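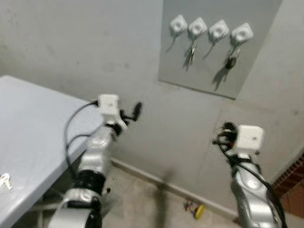 The key board, with four hooks and four sets of keys and straps.

Flunduten Key Board Set

README, last edited Oct 11, 2019
Maintained by Hatsue Hayashi. Complaints to Ismael Macedo, who enjoys them more.

What this is

A set of 1,840 short recordings about keys on hooks: putting them up, taking them down, and moving them from one hook to another for no reason a sane household would recognize. Each recording comes with a text label and a line of notes. The notes vary in quality according to how close it was to lunch.

We picked keys because everyone has them and almost everyone handles them badly. A ring of keys has no top, and a strap on a ring of keys has opinions of its own. Hang one up slowly and you will see how much of the job is persuading the strap to fall on the correct side of the hook.

The setup

The board is gray and mounted high on a gray wall. The hooks are white and square. There is a light gray table to the left and beige tile underneath, and if you are looking for a splash of color you have come to the wrong data set. Kenta Hirano proposed painting the wall yellow in August. The motion is still open.

The height of the board is deliberate. Our first one, from the Trelero pilot, hung at table level, and the keys spent most of their time resting on the tabletop, technically hung and practically lying down. Those recordings are not included.

The keys open nothing. Please stop asking which one is for the supply closet.

Labels

hang: keys go from the table to a hook.
take: keys come off a hook and end on the table.
swap: two sets trade hooks, using the table in between if needed.
straighten: keys stay on their hook but the strap gets sorted out.
drop: keys end up on the floor, whatever the plan was.

A recording gets one label only. If a hang turns into a drop, it is a drop. If it turns into a drop and then somehow back into a hang, it is still a drop, and Katsuhiko Sugiyama wrote two pages on why, available on request. There have been no requests.

"Hung" means that the ring or the strap is over the hook and the set stays put after release. Two sets on one hook count as hung, though we think less of everyone involved.

Files

recordings/ has the recordings, in folders of 40.
labels.csv has one row per recording: number, label, hook at start, hook at end, notes.
hooks.txt explains the hook numbering, which runs left to right. Before the August cleanup it ran right to left in some folders. Hedvika Sokol fixed this by hand and would like it known.
holdout.txt lists the recordings we keep back for testing. Don't train on them. We can't stop you, but your scores will look suspicious and Ismael will write to you.

Suggested use

Recognizing which hook is occupied, telling a tidy strap from a tangled one, and working out the order of steps in a swap. The straighten label is the hardest of the five and, we think, the most interesting. People have built fine models of the other four and then gone strangely quiet.

Not much use for

Coat hooks, cup hooks, magnetic strips, or the bowl by the front door where most keys really live. The Kasmont group asked if results here would carry over to dog leashes. We don't know. A leash is mostly strap, so our hopes are low.

Known problems

Fast movements blur, and blurred keys are hard to tell apart. We kept those recordings and wrote "blur" in the notes column, except where we forgot.

In 57 recordings the notes say "strap weird" and nothing else. We have reviewed them all and can confirm that the strap is weird.

Hang is overrepresented, at roughly 1,000 recordings. It was the first thing on the list and we were full of energy.

Folder 12 has a duplicate row in labels.csv. Removing it breaks Kenta's loading script, so it stays until he rewrites the script.

Credits

Collection by Kenta Hirano and Hedvika Sokol. Labels by Katsuhiko Sugiyama, checked by Hatsue Hayashi. The Tsuji office lent us the drill for the board and would like it back - Ismael has it.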